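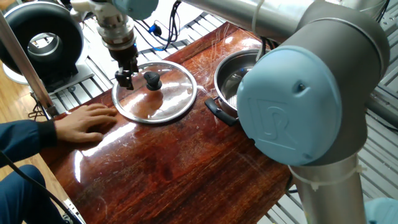 Questions about the Cladton books

Readers write in with many of the same questions, so the answers are collected on this page. Last updated 10/05/2026.

What order should I read them in?

Start with The Ferry House, then Low Water, then A Key for Mrs. Fakir. The fourth book, Stillmont, takes place in another town and has only one character in common with the others. You can read it first if you like. Low Water gives away the ending of The Ferry House on page 3, so please don't begin there.

Is Cladton a real town?

No. I took the river from one place I lived and the hill from another, and the street names came out of an old phone book. A few readers have told me they know exactly which town it is. They have all named different towns.

Will there be a fifth Cladton book?

Yes. I have a full draft of 92 chapters, most of them short. It is too long and I am cutting it now. I hope to send it to my editor, Hanneke Kuipers, in January. I don't have a publication date and I don't have a title I'm allowed to share.

Does Rafsan come back?

He does. He is older and he has a bigger part than he had in Low Water. I won't say more than that.

Why did you stop the story of the two sisters?

I got stuck. I wrote their next part three times from the older sister's side and it read flat each time. The new book picks them up again, told by the younger one, and that has gone much better.

How long does it take you to write a book?

The Ferry House took six years, with a job and two small children. Low Water took two. Stillmont took fourteen months, but I threw out the first half after a year of that, so most of what you read was written in a hurry.

Do you outline?

A little. I write one page that says where everybody starts and where everybody ends up. I don't plan the middle. When I have tried, I lost interest in the book.

Where do the chapter epigraphs in Stillmont come from?

I wrote them. The almanac they are quoted from does not exist. I had a letter from a librarian who had spent an afternoon looking for it, and the paperback now has a note at the front.

There is a mistake in my copy of Low Water.

If it is the missing line at the bottom of page 109, that was a printing error in the first hardcover run. There were 3,155 copies with the missing line. The sentence should end "and left the gate open for the dog." It was fixed in the paperback and the ebook. If you found something else, please send me the page number and which edition you have.

Are there audiobooks?

There are for the first three. Leena Lahtinen reads all of them. Stillmont has been recorded by a different reader, Anwara Rathnayake, as the narrator is a much older woman and we wanted a new voice. It will be out later this year.

Can I get a signed copy?

Trendum Books keeps signed paperbacks in stock and will mail them. Put the name you want in the order notes and allow two extra weeks, as I only go in to sign twice a month. I can't sign books mailed to my home. If you already have a copy, I can send a signed bookplate for the price of a stamped envelope.

Will you read my manuscript?

I'm sorry, but no. I used to say yes and then kept people waiting for months. A local writing group will do you more good, and they will read the second draft as well.

Do you visit book clubs?

By video, yes, for clubs that have picked one of my books. I do one a week and keep it to 45 minutes. Please tell me which book, how many people, and your time zone. In person I only travel where I can get home the same night.

Is there a reading guide?

There is one each for The Ferry House and Low Water, both free to print. The guide to A Key for Mrs. Fakir is half done. The questions in it give away who sent the key, so hand it out after everyone has finished.

Can I quote from your books or write a story set in Cladton?

Short quotes in reviews and school papers are fine and you don't have to ask. Fan stories are fine too as long as you don't sell them. I don't read them, in case one of them comes close to something I am working on.

Who do I contact about translation or film rights?

Rokeya Sheikh handles all rights. Use the rights form on the contact page and choose her name from the menu. Messages sent to my own address get passed on to her anyway and it takes longer.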